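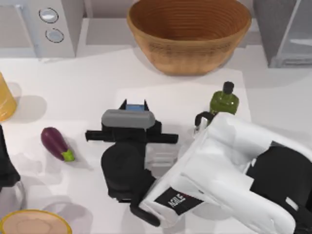
La descascaradora Skillska para almendra y avellana es una máquina de banco, pensada para fincas pequeñas que venden grano en mercado o por encargo. El fabricante, Tandadus, habla de 200 kilos por hora. Nosotros no hemos llegado nunca a esa cifra con almendra de cáscara dura, y con la marcona ni nos acercamos. Para juzgar la máquina conviene mirar el grano entero que sale, y para eso basta con repartir una muestra en un cuenco ancho, de borde abierto, como el grande que hay al fondo de la encimera blanca, y separar a mano lo partido. Si al acabar hay mucho grano roto, la velocidad del catálogo sirve de poco.

Categoría: Poscosecha > Frutos secos > Descascarado

Qué es y qué no es

Dos rodillos de acero estriado, separación regulable, tolva superior y salida por rampa. No lleva aspiración ni criba de serie. El folleto pone «línea completa» en la portada y eso nos parece exagerado: lo que sale por la rampa es una mezcla de grano y cáscara que alguien tendrá que separar. La criba vibratoria se vende aparte, y el aventador también. Si compara presupuestos con otras marcas, súmelo todo antes de decidir.

La máquina pesa 27 kilos sin la tolva. La mueve una persona, aunque no con gusto. El bastidor trae cuatro taladros para fijarla y hay que usarlos; suelta sobre la mesa, camina.

Regulación de los rodillos

Se hace con un husillo y una contratuerca a cada lado. El manual propone una sola posición para «almendra mediterránea», como si existiera tal cosa. Lo que funciona es calibrar antes la partida, pasar cada tamaño por separado y abrir o cerrar un poco hasta que la cáscara ceda sin marcar el grano. Con la partida mezclada, lo pequeño pasa entero y lo grande sale machacado. No hay ajuste que arregle eso, diga lo que diga la hoja comercial.

Con avellana redonda el comportamiento es bastante mejor. Con avellana alargada volvemos a tener dudas.
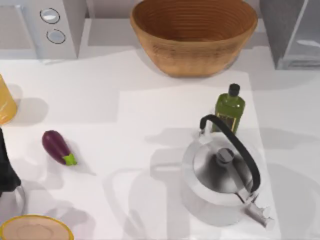

Cuenco grande de interior marrón, sobre encimera blanca.

La prueba que hicimos

Laine Vasiliauskas, del taller, pasó 100 kilos de almendra de la cosecha anterior, calibrada en tres tamaños. El primer atasco llegó pronto, por un trozo de ramilla en la tolva. El segundo fue culpa nuestra, por alimentar a paladas. Después trabajó bien. Los rodillos acabaron sin holgura y el motor templado. Una sola prueba no dice nada sobre la duración de los rodamientos, y Tandadus no nos ha facilitado ningún ensayo de fatiga pese a que lo pedimos dos veces.

Kęstutis Paulauskas, que la usa en su obrador de turrones, está más contento que nosotros. Él descascara por tandas cortas y repasa a mano. Si su forma de trabajar se parece a esa, probablemente le compense. Si lo que busca es vaciar un almacén en una semana, pregunte por otra máquina.

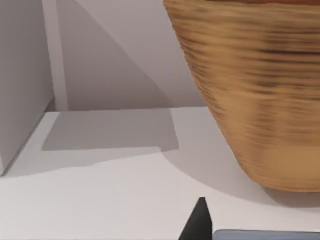 La humedad de la cáscara pesa más en el resultado que cualquier accesorio. Demasiado seca, estalla y arrastra el grano; demasiado húmeda, se aplasta y se pega a las estrías. El fabricante recomienda guiarse por el color, consejo que nos convence a medias: una misma partida puede ir del miel al ocre y al marrón casi negro, igual que las bandas de ese cuenco, y tener la misma humedad de punta a punta. Un medidor sencillo da mejor información. Si no lo tiene, parta unas cuantas a martillo y observe si la cáscara se abre limpia.

Accesorios

Kit de rodillos de estría fina, para avellana. Lo recomendamos.
Criba vibratoria de dos bandejas. Necesaria en casi todos los casos.
Tolva alta. Cabe más producto y se atasca más; no la pediríamos.
Cuchilla Pruner para ramillas, montada en la boca de la tolva. La hemos visto en catálogo y no la hemos probado. Limpiar la partida antes nos parece más sensato.

Garantía y recambios

La garantía cubre el motor y el bastidor. Los rodillos figuran como pieza de desgaste y quedan fuera, detalle que en el folleto aparece en letra muy pequeña. Tenemos rodillos y correas en almacén; la placa del interruptor hay que pedirla y tarda 15 días, a veces más en plena campaña. Para dudas de montaje, pregunte por Mārtiņš Pärn.

Si quiere verla trabajar, traiga su propia almendra, sin escoger. Las demostraciones con producto elegido por el vendedor salen siempre bien, también las nuestras.

Utilizamos cookies propias y de terceros para analizar el uso de la web. Aceptar | Rechazar | Configurar

Baranauskienė Maquinaria Agrícola · Contacto · Aviso legal · Todos los derechos reservados · Volver arriba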